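**Ticket:** Nestby order pages, product photos loading slowly or not at all
**Product:** Nestby shop software, self-hosted
**Priority:** 2
**Status:** Resolved, kept open for notes
**Assigned:** Rigoberto Xolalpa

**Reported problem**

Customer runs a small homeware shop on Nestby, hosted at Skereck. Product pages show text and prices straight away, but the photos arrive late or stay as grey boxes. The fault comes and goes. Worst in the morning, when the stock feed from the Cuautle warehouse is being read in. Customer has already cleared the browser cache and tried a second browser, with no change.

**First checks**

Requested one page from the command line and then one photo on its own. The page came back with status 200 each time. The photo came back with 200 on the first try and 504 on the next. The web server is therefore up and the files exist, but something between the server and the resizer is giving up.

Disk space is fine. Memory is fine. The clock on the server is correct. The certificate is valid and covers both host names.

Log extract, trimmed:

```
resize: job accepted
resize: waiting for free worker
resize: waiting for free worker
resize: gave up, upstream timeout
```

The resizer has 4 workers. During the stock feed all of them are busy remaking thumbnails, including thumbnails for products that have not changed. Visitors' requests go to the back of the same queue.

**Test upload**

Set up a hidden product page on the customer's shop so that the fault could be repeated without touching live stock. Uploaded one large photo from the Grorkside picture folder, which the customer already uses for blog posts, and asked for it at all the sizes the theme needs.

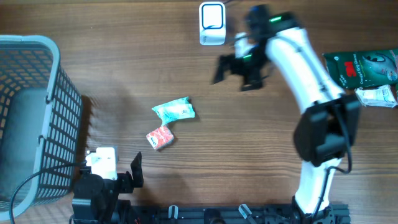
*Photo: Grorkside picture folder. Credit line carried over from the file's caption field.*

Original uploaded without error. The small size was made at once. The large size failed during the feed and worked when the feed was stopped. Repeated this with the feed on and off and the result was the same each time. The credit line survived resizing, so the caption field is being read properly and can be left out of the search.

**Wrong turn**

Spent some time on the proxy. Its read timeout had been set to 2 seconds, apparently copied from an old guide, and raising it made the grey boxes less common. It did not cure them. Pages then hung for longer before the photo failed, and the customer noticed this and wrote in to say it was worse. Put the old value back while looking further.

Also tried turning off the newer picture format. No difference to the queue. Turned it on again.

**Cause**

The stock feed marks every product as changed, even where only the feed's own time stamp is different. Nestby treats a changed product as needing new thumbnails. The shop has nearly 400 products, each with several photos and several sizes per photo, so each feed fills the queue with work that produces files identical to the ones already there.

The feed used to leave the time stamp out. Cuautle added it in March, and the customer's first complaint is from the same month.

**Fix**

1. Told the import step to ignore the time stamp field when comparing products:

```
import.compare.ignore = feed_time
```

2. Split the resizer queue so that requests from visitors do not wait behind import jobs:

```
resize.queue.import.workers = 2
resize.queue.visitor.workers = 2
```

3. Restarted the resizer. The web server does not need a restart for either change.

4. Ran the feed by hand and watched the log. Only products with a new price or stock level were picked up, and no thumbnail jobs were made for the rest.

The first setting is the one that matters. The second is there for days when the customer really does replace a lot of photos at once.

**Reply from customer**

"Photos are showing on every page I have tried, including while the feed was running. The blog is quicker too. Can you leave the hidden page up until I have shown my colleague how to find the settings?"

Hidden page left up as asked. It is not linked from the menu and is marked as not for search engines.

**Notes for the next person**

If grey boxes return, look at the resizer log before the proxy. "Waiting for free worker" means the queue is full — find out which job filled it. A 504 on a photo with no such line in the log is a different fault and should have its own ticket.

Nestby updates replace the main settings file. Both changes above are in the local file, which updates leave alone, but the name of the compare setting has changed once before — check it after upgrading.

Skereck have been asked whether their daily backup overlaps with the feed. No answer yet. The ticket can be closed when they reply.

— R. Xolalpa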